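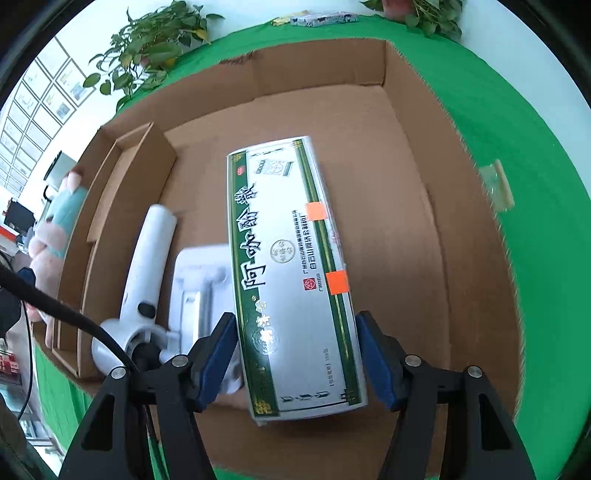
3. Gathering the Demonstrations

3.1 What we asked people to do

The Stokamier collection was built from short demonstrations given with a handheld gripper, and since so much of what follows depends on how those demonstrations were made, we would like to spend a little time on them before we turn to the training itself. The person giving a demonstration holds the tool, squeezes to bring the fingers together, and does the job at an ordinary pace with ordinary household things. The camera rides on the tool. There is no arm anywhere in the loop, and the learner never sees a joint angle; it sees what the tool's camera saw, together with the path the tool took and how far apart the fingers were along the way.

Each demonstration starts from a written card. The cards are deliberately plain. One of them says "take the long carton out of the big box and put it on the cloth," and another says the same thing backwards. We had begun with much fuller cards, which told people where to place the fingers and how high to lift, and the recordings that came out of them were tidy and very much alike. A policy trained on that first batch did well as long as the carton lay where the card had supposed it would, and became quite lost otherwise. So we went back, shortened every card to a sentence or two, and let people work out the grasp for themselves. We have been glad of that choice ever since, even though it made the labeling slower.

We recorded 200 demonstrations of the carton task at our Faltley site, across 7 layouts of the box and its contents. A layout was kept until everyone on the session had worked with it, then cleared and set out again. We did not try to put things back in exactly the same place between one demonstration and the next - a carton that has been set down by hand will always land a little differently, and we wanted those small differences in the data.

3.2 The open box as a workspace

Most of the earlier work we compare against takes place on a bare tabletop, and there are good reasons for that. A tabletop is easy to light and easy to reset, and the tool can come in from any side. An open cardboard box is a less friendly place. Its walls limit the directions from which the fingers can arrive, they hide part of whatever lies close to them, and their color is so near to the color of the floor that an edge can be hard to find. These are the same troubles a person has when unpacking a delivery, and we felt that a learner meant for homes and small stockrooms ought to meet them early.

In the layout of Figure 1, the long medicine carton shares the box with a white handheld appliance and a narrow cardboard insert set toward the left side. The appliance matters a good deal. It is white, and so is much of the carton, and the two sit near enough to one another that the left finger has to come down in the space between them. Demonstrators dealt with this in different ways. Several liked to come in steeply and close the fingers near one end of the carton; others preferred to hover over the middle, turn the wrist, and then go down. Both kinds are in the collection, and we made no attempt to favor either of them when sampling for training.

The carton itself was chosen for its shape and its printing. It is much longer than it is wide, so the angle of the tool has to be close to right before the pads can meet the narrow sides squarely, and a grasp toward one end leaves a great deal of carton hanging free. The printing gives the camera plenty to hold on to: large dark characters, green bands, and a pair of orange stickers on the face. We had wondered whether the learner would come to lean on the stickers as a sort of landmark. Section 5 takes this up with a set of trials in which they were covered over, and the short version is that it leaned on them somewhat, mostly when the rest of the face was shaded by the tool.

Everything outside the box was left as the room had it. There is a bright green cloth under the box, and on and around it are the sorts of things that gather on a table: a plush toy, small packets, potted plants along the back. We gave some thought to clearing them away. In the end we kept them, partly for the sake of variety and partly, we admit, from a suspicion that a learner raised in a very clean place would be upset by the first houseplant it met. The cloth was the same in all the carton recordings, and readers should bear this in mind when they look at the transfer results, where a plain gray cloth was used.

3.3 Fingers, pads, and the tool's own shadow

The tool is the Dreltell handheld gripper with the second version of its fingers. These are black linkages carrying blue ribbed pads on their inner faces. We tried smooth pads during the pilot and found that glossy cardboard would creep along them under its own weight, so that a carton lifted at one end slowly swung toward the floor during the carry. With the ribbed pads the swing was small enough that demonstrators stopped correcting for it, and their paths became noticeably calmer.

One thing we had not planned for was how much of the view the tool would take up. The fingers sit low in the image, where they hide the near part of the work, and the cables may cross whatever happens to be behind them. It would be possible to mask all of this out, and an early version of our pipeline did so. The trouble is that the fingers are also the best evidence the learner has of where its own hand is. When we masked them, the policy closed too early on the carton in trial after trial, with the pads still above it. Leaving them in cured most of this, and the cables seem to do no harm that we were able to measure.

3.4 Resting poses

A carton lying flat on the floor of a box is the easy case, and we were a little slow to notice how rarely our demonstrators produced it. The floor is made of overlapping panels, with seams where one flap meets the next, and a long object is apt to come to rest with one end higher than the other. We now label every resting pose as flat, tilted, or leaning, and we keep 2 held-out sets, one that is mostly flat and one that is mostly tilted, so that the scores in Section 5 can be read separately. We would encourage other groups to do the same, as the averaged score hides a gap that took us an embarrassingly long time to find.

The pose in Figure 2 is labeled tilted. A grasp planned for a flat carton would bring the pads down at the wrong angle there, and would probably catch the raised end first. Demonstrators seldom made this mistake. They rolled the tool a few degrees on the way down, without being told to and, when we asked them afterward, without remembering that they had done it.

Figure 2. Medicine carton resting diagonally in the open box with one end raised, seen from the camera on the handheld gripper. Label: tilted.

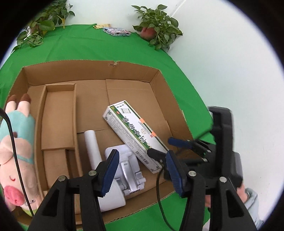
Stokamier Project Team
Gündoğdu Manipulation Group, Faltley

3.5 Screening and what was thrown away

Every recording was watched once by someone who had not made it. The reviewer looked for 3 things: whether the task on the card had been carried out, whether the tool's path had been tracked from beginning to end, and whether the fingers had opened fully before the recording stopped. A recording that failed on tracking was dropped. One that failed on the task was set aside in a separate folder, and we have kept that folder, since failed lifts are useful for training the success detector described in Section 4.

We were more relaxed about other matters. A demonstrator's hand or leg will come into view from time to time with a handheld tool, and we saw no reason to discard a good lift on that account. Nor did we remove recordings with hesitation in them. People pause above a crowded box, and they back off and come in again from a better side, and we think there is something to be learned from the second approach that a single clean one would not show. We did trim long waits at the beginning, where the demonstrator was still reading the card.

The labels for resting pose were added in a later pass, using the still taken just before the fingers begin to close. Two reviewers labeled each still on their own, and where they disagreed the recording was left out of the held-out sets but kept for training. Most of the disagreements fell between tilted and leaning, above all when the carton was touching something white.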